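Search this site Enter keyword Go

Vidbridge wants visitors to slow down. It hasn't said where they should park

Thursday, June 2, 2022

Print this story | E-mail this story

VIDBRIDGE - The town council voted Tuesday night to move ahead with the Trerine Loop, a 30-mile signed scenic drive that is supposed to turn people who pass through Vidbridge into people who stop in it. The first signs go up in July, if the sign shop is on time.

The loop would leave the highway at the old feed store, climb to the overlook on Trerine Ridge, drop down past the Assunção ranch and come back into town by the river road. All of these roads exist already. What the council approved is the name, the signs, a fold-out map and a contract with Fukov, the marketing firm that also designed the town's last logo, the one with the heron.

According to the firm's presentation, the loop could bring in 1000 extra cars on a good summer weekend. The slide did not say what a good weekend was, or where the number came from. Asked by a council member whether anyone had put a counter on the road, the firm's representative said the figure was "aspirational, but grounded in what comparable towns are seeing." She was not asked which towns, and the slides didn't list any.

There is one real number in the file. The visitor log at the ridge overlook, which is a spiral notebook in a mailbox, had 861 entries for all of last year. Plenty of people don't sign a notebook, and the log is often missing its pen. Even so, it is a long way from there to 1000 cars between a Friday and a Sunday.

The view is not in dispute. From the ridge you can see the whole valley, the grain elevator, the two water towers and, on a clear morning, a good bit of the next county. Photographers have been going up there for years, mostly for the sunrise, mostly without a map. The question that kept coming up on Tuesday was what happens when they're told to go.

The overlook has a gravel pull-off. It holds six cars if everyone is polite. There is no restroom, no trash can and no guardrail on the north side. The plan calls for "visitor amenities" in Phase 2, which has no budget line and no date. Phase 1 is the signs.

Fereshteh Ghasemi, who has run the diner on Main Street long enough to remember the town's last try at this, told the council she would be glad to be proved wrong.

"We had the Heritage Mile. We had the passport you got stamped," she said. "I've still got a box of those passports in my storeroom. I'd love to have the people who were supposed to come in with them."

The Heritage Mile was launched with a ribbon cutting and a brass band. Two of its five markers are still standing. One of them, outside the library, tells visitors to look across the street at a hotel that was torn down before the marker went in. The town has never published an account of what the project cost or whether it brought anybody in, and when this paper asked for one last month we were told the records were "being located."

Supporters say this time is different. A drive is easier to sell than a walk, they argue, and people like pictures of big country taken from a car window. They also point out that nothing needs to be built, which keeps the cost down. That is true of Phase 1. It's also why a fair number of people in the room seemed to wonder what exactly was being bought.

The ranch is another loose end. The map shows the Assunção place as a stop, with a small drawing of a barn. The ranch is a working one, the barn is at the end of a private lane, and the family's letter to the council, read into the record in under a minute, says they have agreed to be driven past and to nothing else. They would like the barn taken off. The firm said it would "revisit the iconography."

Then there's the river road. It floods most springs at the low crossing, and the county closes it with a sawhorse and a flashing light. The proposed signs don't mention this. A driver who follows the arrows in April could end up doing the whole thing in reverse, which adds most of an hour and skips Main Street altogether, and Main Street is the part that was meant to benefit. The county road office told us it hadn't been asked about the route but had read about it in the agenda.

None of that slowed the vote much. It passed with one no. The member who cast it said she had nothing against the ridge and went up there herself, and that she'd have liked to see the traffic count before the logo.

The council also approved the wording for the welcome sign, after a long back-and-forth over whether to keep "Gateway to" when nobody could settle on what came after it. For now it will read "Vidbridge: Take the Long Way." Several people pointed out that the highway is the short way, and that it will still be there.

Comments on the draft map can be left at the town office through the end of the month. The map on the counter there is the version with the barn.

Share (14) Comments (9) Print this story | E-mail this story
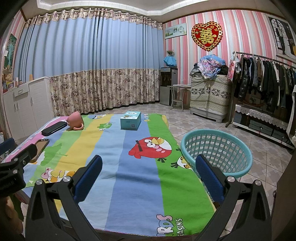
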